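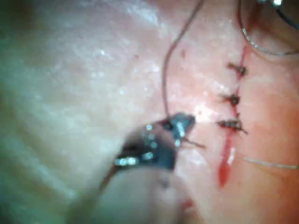
# Nava suturing add-on: my notes after the loan

I've had the Nava kit from Prundow on my bench since May, and this README goes with the logs I kept. Sandro Bianchini did half the runs, so when I say "we" I mean the two of us.

## What you get

- the needle driver tip and a spare
- a wrist camera that clips in behind it
- the control software, plus a license good for 2 machines
- a printed manual (skip it, the PDF is newer!)

## How it went

Setup took me an afternoon, mostly fighting the camera bracket. After that we logged 262 stitch attempts at Breltesside, all interrupted stitches, each one knotted before moving down the cut. I really like the knots. They sit right on the incision line and the spacing stays pretty even, even when I get impatient with the pedal.

Thread handling is the weak spot. Long tails wander all over the place, and the wrist view goes blurry up close - the near side of the tool is just a pale blob - so keep your eye on the tip and the stretch you still have to close. Leopoldo Ledesma at Pasham told me to start with shorter thread and he was right.

## Files

- `runs.csv` - one row per attempt
- `settings/` - four profiles, mine is `slow_b`
- `notes.txt` - Sandro's grumbling, unedited

## Would I buy it?

For teaching, yes. For anything else I'd wait for the new bracket. The tips are rated for some 200 stitches and I swapped ours a bit before that.

Last edited 12/6/19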